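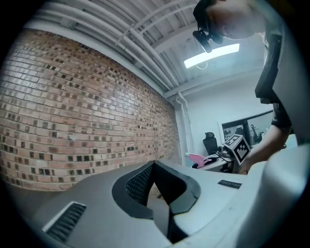

4. Getting a brick wall ready for the Temwood rail

Okay, you've unpacked the rail and checked the hardware bag against the list in section 2. Now for the wall! I put my first rail up on old brick in June and made a mess of it, so I've written this part the way I wish I'd had it.

4.1 Brush the wall down from the top with a stiff nylon brush. Go easy on the mortar. If it comes out like sand, stop and skip to section 7 (repairs).

4.2 Look for whitish marks on the brick. They're often just salts, and they usually brush off dry. Don't wash them – water tends to bring more salts out. If they're back after a couple of weeks, you may have damp in the wall, and I'd get that looked at before hanging anything on it.

4.3 Hold the rail up where you want it and mark the first hole in pencil. On very dark bricks I use white chalk, or a dab of masking tape with a cross on it.

4.4 Level across to the other end and mark that too. Please don't trust the mortar lines! Mine drifted almost 2 inches over the length of the wall, and Torunn Öberg still brings it up when she visits.

4.5 Mark the middle holes.

CAUTION: Before you drill, find out where your pipes and conduits go. If they run along the ceiling, follow each one until you know where it comes down, and stay well clear of that part of the wall. Switch off the power to any circuit nearby.

4.6 Drill with a masonry bit, slow speed first, hammer setting once the bit has bitten. Stop at the tape mark on your bit (80 mm for the long plugs).

4.7 Vacuum out the dust and push the plugs in flush. If one spins, take it out and go up a size.

Note: Brick or mortar? Kamil Trnka and I have argued this one for years. He drills the joints, I drill the bricks. With sound brick I'd stick with the brick, and keep away from the edges – they chip.

4.8 Leave the screws out for now. The end brackets go on first, and those are in section 5.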